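What Is Sand Made Of?

Have you ever poured sand from one hand to the other and wondered where it comes from? Sand looks simple. But every grain has its own story, and some of these stories are very long.

Sand begins as rock

Most sand was once part of a big rock, maybe even a mountain. Rain falls on the rock and goes into small cracks. When the night is cold, the water turns to ice. Ice needs more space than water, so it pushes the crack open a little more. After many winters a piece of the rock breaks off and falls.

Then the river takes it. In the river the stones hit each other and roll on the bottom, and they become smaller and rounder. Scientists call a grain "sand" when it is not bigger than 2 millimeters. If it is bigger, we call it gravel. If it is so small that you can hardly feel it between your fingers, it is silt or clay.

Why does sand have different colors?

The color depends on the rock or the material that the grains come from. Quartz is a very common mineral in sand. It is hard, so it stays when softer minerals are already gone. Clean quartz is clear or white. When there is a little iron on the grains, they get a yellow, orange or brown color, in the same way as an old nail gets rust.

Black sand often comes from volcanoes. Some white beaches are made of tiny pieces of shell and coral. Many kinds of sand are a mix, and then you find dark and light grains next to each other.

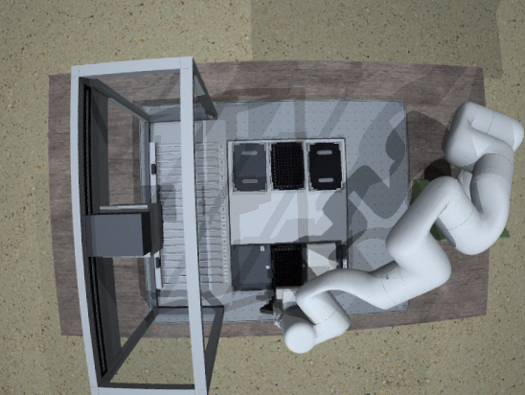 Tan ground with small dark and orange flecks.

How does the wind make a dune?

Wind can lift very small dust high into the air, but sand is too heavy for this. The grains jump instead. One grain flies up a little, comes down and hits other grains, and these jump too. This jumping has a nice name: saltation.

When the wind meets a bush or a stone, it becomes slower behind it, and there the sand falls down. A small pile grows. Soon the pile itself stops more sand, and it can become a dune.

Try it at home

You need a spoon of sand, a sheet of white paper, a magnet and a magnifying glass. Ask an adult before you start.

1. Put the sand on the paper and spread it out.
2. Look at the grains through the magnifying glass. Are they round, or do they have sharp corners?
3. Hold the magnet under the paper and move it slowly. Do some of the dark grains follow? They may contain a mineral with iron, called magnetite.
4. Draw the grains that you like best.

If you have sand from two different places, put them on two papers and compare. Do not forget to write the name of the place on each paper.

Text: Hayley Dobson and Ivar Rønning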